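Unit 4 handout — keeping paper flat, dry and findable. Allia short course, office and archive basics, March 2026

Bring this back next time, we'll use it again for the box labels.

## Why bags at all

Folders slide about, sheets work loose, corners go first. A zip bag holds the stack square and you can see what's in it without opening it. We use the Kalport ones in the store room, Hinds are fine too. Doesn't matter much so long as they're **clear** and wide enough for the sheet to go in unfolded.

Contents first, air second, zip last. A sheet should sit flat with its corner close to the zip but clear of it.
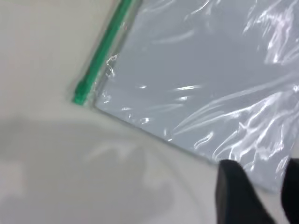
## Filling

- square up the stack on the table, long side then short side
- bag flat, mouth open, other hand holding the bottom seam
- slide in — don't drop in, dropping bends the bottom corners
- max 28 sheets per bag. More than that and the zip strains
- nothing with staples or clips. Take them out, put them in the tin

## Closing and pressing out

Run finger and thumb along the strip, one end to the other, then back again. Slow. Most bad seals are at the last bit by the end, so check there.

Press air out from the bottom seam up towards the zip *before* the last inch is closed. Wrinkles in the film don't matter, trapped air does — bags won't stack and the whole box bulges. 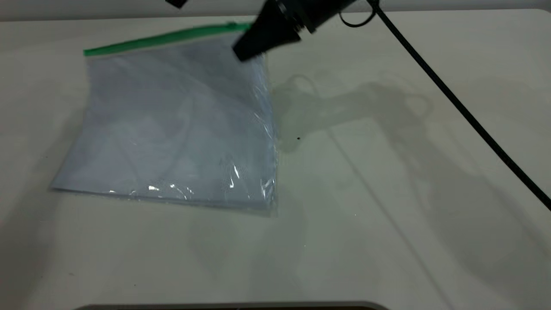

*Fig. 2. Green zip along the top, creases in the film, seam at the bottom edge.*

Common faults from last years group:

1. zip closed over a corner of paper
2. sheets in at an angle, then forced
3. bag filled standing up so everything slumps
4. label put inside facing the wrong way

## Stacking and boxing

Slider bags are a bit thicker at the slider end. Turn every other bag round so the bumps don't all pile up on one side. If the stack fills the bag nearly edge to edge it won't shift about in the box, so try to match bag size to paper size.
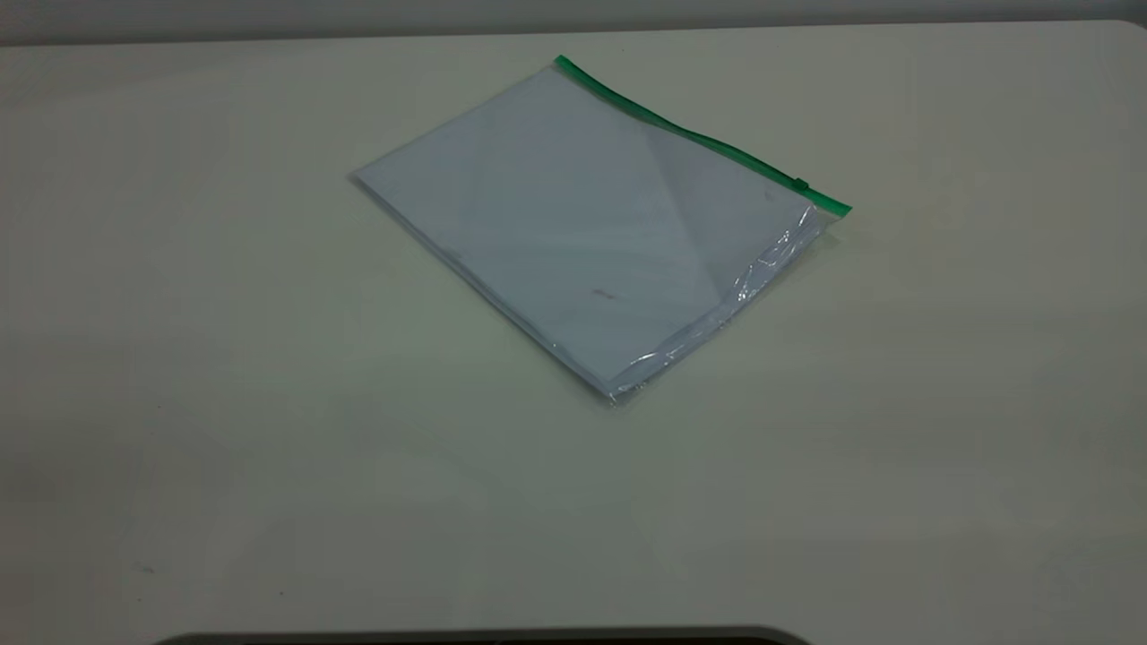 Boxes are the Oson flat ones, 2 per shelf, never three. The store has 194 boxes at the moment and room for 450, so no excuse for cramming. Write the box number on the short end, pencil, then copy it to the list staright away.

For May: re-check a box you packed yourself. Note any bag that has opened or gone puffy, reseal, and write down which one.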